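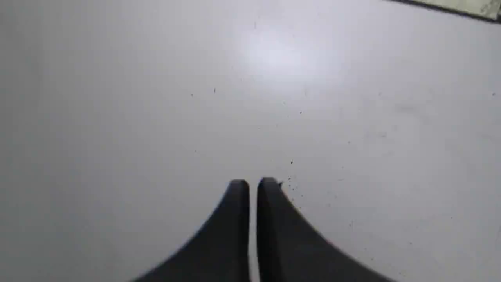
Every town should have a place where you can go and learn to mend something, and I'd put it ahead of a new car park, a bigger screen in the square or another set of hanging baskets. I've spent most of the winter going to the evening class at Brarnby and I've come home happier every single time. A pale surface with nothing fussy on it, a bit of decent light, a thing that has stopped working the way it should — give people that and they'll stay until they're asked to leave. I have seen grown adults cheer over a zip!

The case against is always money. A new umbrella costs less than an hour of anyone's time, so why bother? I used to think this way myself. Then I took in a coat that I'd been about to throw out, spent 50 pence on thread and wore it for the rest of the year. The sums on a single coat don't impress anyone, I know. But I now look at every seam in a shop before I buy, and I've put back plenty of things I would once have carried to the till without a thought.
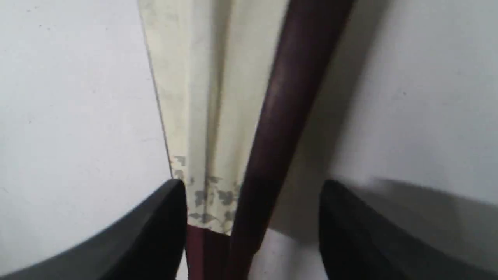 *Cream fabric and a dark maroon pole.*

What I love most is how much you find out about the things you already own. Take anything that folds or opens: umbrellas, deckchairs, clothes horses, music stands. Somebody had to work out where each part goes when it shuts, and you only see how clever they were when you've got it in bits on your lap and can't get it back together. My first clothes horse took me 23 goes (my neighbour's first took two, and I've forgiven her). By the end I could have drawn that hinge in my sleep.

Tavemon, the next town along, has gone further and lends out tools as well, 10 at a time if you're mad enough to want that many. Their hall is cold and the tea is dreadful and there's a queue at the door by half past six. Brarnby's council should go and have a look.
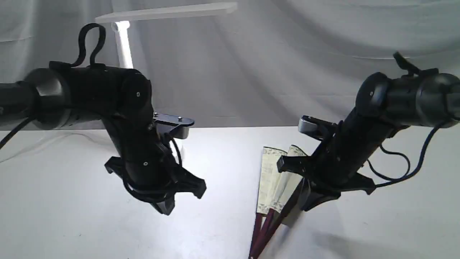

And it ought to be in schools too, properly, with time set aside for it every week. Children are brilliant at this. They aren't ashamed of getting it wrong, they want to know what's inside, and they'll happily undo the same screw all afternoon. We teach them to sort the recycling, and I'm glad we do, but a toaster that gets mended never reaches the bin in the first place.

The council says it would need 1000 pounds to keep our class going past June. I'd like to see it found, and I'd like the class moved to the bigger room upstairs while they're at it — we were sharing chairs by February.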